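### 3.2 The frame as a piece of furniture

We had meant to say very little about the frame itself when we began the Priltwood study, and it has ended up with a section of its own, which will surprise no one who has tried to square up four lengths of slotted aluminum on a Friday afternoon. The base unit is a plain hollow rectangle, wider than it is tall, laid flat on the bench and joined at the corners. It is meant to carry shelving later on, so small errors at this stage have a way of growing as the unit goes up.

The joints are stiffened on the inside with small triangular gussets, and we came to be rather fond of them. Participants in the Brivau group tended to tighten each one fully as they went along, while those in the Mansour group left everything finger-tight until the rectangle was closed (a habit we had not taught them, and were pleased to see). Of the 77 base units built, 10 had to be loosened and squared again before any further parts went on, and most of those came from the first group.

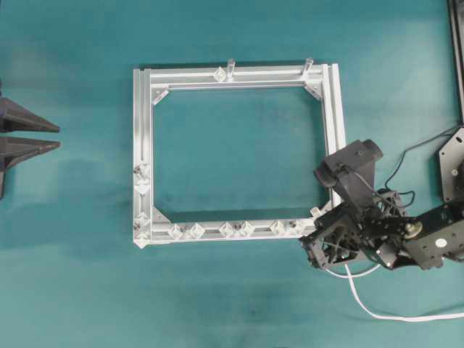

**Figure 4.** Base unit on the teal work surface, with gussets in three inner corners, clear connectors along the rails and two short pale posts on the top rail.

One reader of an early draft wrote to us that the clear connectors deserved more attention than the gussets, as a transparent part is easy to lose track of on any bench and easier still to fit twice. We think the point is a good one. Our own notes from the Nedovent sessions mention connectors again and again – dropped, hunted for, set in the wrong rail – and we had filed these remarks under general untidiness, where they did not really belong.

We therefore went back and coded them separately, giving each mislaid or misplaced connector its own entry. A box of 100 was opened at the start of every session, and 600 were used over the whole study. The entries cluster toward the end of the afternoon – when the light in the room is lower – and they are discussed along with the shelf results in Section 4.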